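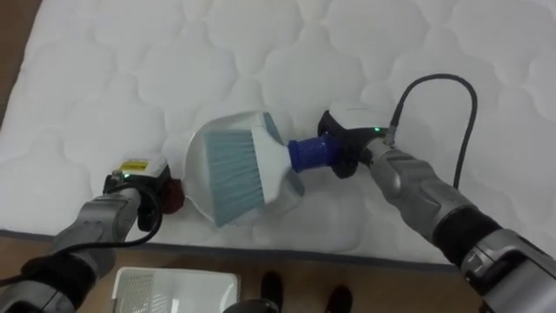 遥操作示教，一定要操作员和机器人待在同一间屋子里吗？

看任务。拿东西、放东西这类粗活，隔着一堵墙看屏幕也能做；凡是两只手要互相配合的，我们还是让人站在旁边，眼睛能直接看到夹爪，学得快，返工也少。

遥操作图集：替机器人扫床的日子
2020年1月11日

先介绍一下背景。Clomis 是我们给这套双臂示教流程起的名字，起名的时候大家都饿着，所以没有什么含义。做法说来简单：人在主手这边动，机器人的两条手臂在那边跟着动，关节角度、夹爪开合和头部画面一起录下来，录够了拿去训练。说来简单的事情，通常要做很久。

本页收的是“小刷子配簸箕”这一项，也就是页首那张。左边的夹爪夹着簸箕的暗红色短柄，右边的夹爪握着刷子的蓝色手柄，刷毛正对着簸箕口。地点是一张绗缝床垫，上面满是云朵一样的花纹，挑它的人想必没有扫过床。

关于这项任务，再补几条说明，给以后接手的同事，也给路过的好奇人士。

一、为什么是床垫
硬桌面我们去年10月就录过了，效果好得让人起疑。桌面平，簸箕往下一压就贴住，刷子怎么推都像那么回事。换成软的表面，簸箕压重了会陷下去，压轻了前沿翘起来，碎屑从底下溜走，操作员的好心情也跟着溜走。绗缝的线沟尤其讨厌，纸屑进去以后就像租了长约。

二、左手比右手难
新来的操作员都抢着练右手，觉得刷子才是主角。练上半天就明白了，扫得干不干净多半看左手。簸箕要稳，角度要低，刷子推过来的时候还得稍微顶住。左手做得好的人一般话不多，右手做得好的人一般会告诉你他右手做得好。

三、录多少条
这一项计划录151条。问过为什么不是150，答复是表格里就这么写的。其中30条留作测试，不参加训练，操作员也不知道是哪30条，免得有人在那几条里忽然敬业起来。每录10条休息一次，休息的时候不许讨论上一条是谁录坏的。

四、什么样的算录坏
刷子碰到簸箕边沿，把簸箕推走的，算。夹爪松了又夹回来的，不算，留着，机器人也该学学怎么补救。中途停下来发呆的，看时长：短的保留，长的剪掉。我们第一版模型就是没剪干净，上岗以后每扫两下便陷入沉思，风度极佳，什么也没扫起来。

五、动作要慢，但别太慢
主手的缩放比例是可以调的，刚上手的人喜欢调得很小，图个保险，结果一条刷扫动作录出了书法的气派。慢动作训练出来的模型也慢，这一点它学得特别忠实。现在统一用默认比例，谁想改，先在登记本上写理由。登记本目前很干净。

六、手柄怎么夹
夹爪不是手，没有掌心，圆柄在里面会转。每次开录前先让右边夹紧，轻轻往下点两下，刷头不歪再开始。簸箕柄短，要夹在靠中间的位置，夹得太靠后，一碰就低头。这条写进操作手册已经很久了，阅读量估计还停留在个位数。

七、镜头
训练用的主要画面来自头部，所以操作员示教时不要光顾着自己看得清楚，也要想想头部那边看不看得见刷毛和簸箕口。手臂抬得太高，正好把要紧的地方挡住，模型只能靠猜，而它猜东西的水平和我们猜中午吃什么差不多。

八、目前的成绩
硬桌面上，自主运行的成功率接近100%，汇报时我们总是先放这一页。床垫上的数字还在统计，统计的同事说话变得很委婉。眼下最常见的失败是收尾：刷子做完最后一下，簸箕抬得太急，刚收进来的东西又还给了床垫。接下来几批示教会专门多录抬簸箕这一段，要求平着起，慢慢离开，别甩。

下一组图集是 Fikre，内容为叠毛巾，整理好以后挂在同一个栏目里。想领示教数据格式说明的，到 Clomis 共享目录里找，文件名很长，带“最终版”三个字的有好几份，请用日期最新的那一份。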